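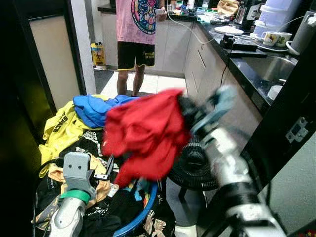

# Laundry Handling in a Shared Narrow Kitchen

Term project report, Prulusville
Authors: Malachy Noonan, Diarmuid Sheehan
Supervisor: Eamon Ó Gríofa

## 1. Purpose

Many small rentals in Nunton route the laundry through the kitchen. The project looked at how a full load of clothes can be moved and sorted in a narrow kitchen without taking over the counter. Two layouts were compared, A (sorting on the counter) and B (sorting from the basket).

## 2. Room and materials

The kitchen has pale lower cabinets under a glossy black countertop along one side, with a stainless steel sink set into it. The doorway is at one end. The household was asked to leave its usual items out, so the counter held mugs, a kettle, a paper bag and a white drawer unit during the work.

The load was mixed everyday clothing in a blue plastic laundry basket, filled past the rim. Bright items such as the yellow "SPACE" garment were useful as markers, as they could be followed easily through a sort. Dry load weight was 4 kg on the bathroom scale.

Dimensions used in the layout drawing:

| Item | Value (mm) |
|---|---|
| Counter length, wall to doorway side | 3000 |
| Clear floor width, narrowest point | 700 |
| Door swing plus standing room | 1135 |

The third value was measured twice. The first reading was taken with the tape over the door handle and was discarded.

## 3. Procedure

1. Carry the basket in through the doorway and set it down.
2. Start the timer when the basket is released.
3. Remove garments one at a time from the top. Do not dig.
4. Sort into light, dark and bright.
5. Fold each group, then return it to the basket with the heaviest items lowest.

In layout A the groups were placed on the counter, on whatever surface was free. In layout B the groups went into bags hung from the cabinet handles. The long thin handles held a bag well, although a full bag blocked the cabinet behind it.

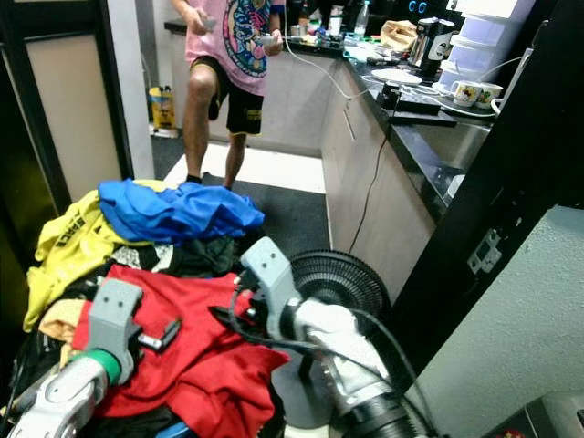 The load was rebuilt in the same order before each run. Soft garments on the top of the heap shifted when the basket was lifted, so the order of the first few items was not fully controlled. Arūnas Kütt kept the timing sheet for both layouts.

## 4. Observations

Layout A was limited by the mugs and the plate more than by counter length. Cables on the counter were a second problem – sleeves caught on them, and each catch meant a stop. Garments placed near the sink had to be moved again before folding.

Layout B was slower at the start and steadier afterward. Most of the delay came from bending to the basket. Two people could not pass at the narrowest point while the basket was on the floor.

## 5. Changes for the next round

- Clear one fixed section of counter, on the side away from the sink.
- Move loose cables to the wall before starting.
- Raise the basket on a low stool – height still to be decided.
- Repeat both layouts in the Brevden kitchen, where the door opens outward.

The timing sheets are in the project folder with the layout drawing. Runs planned for October were moved to the second round and are not included in this report.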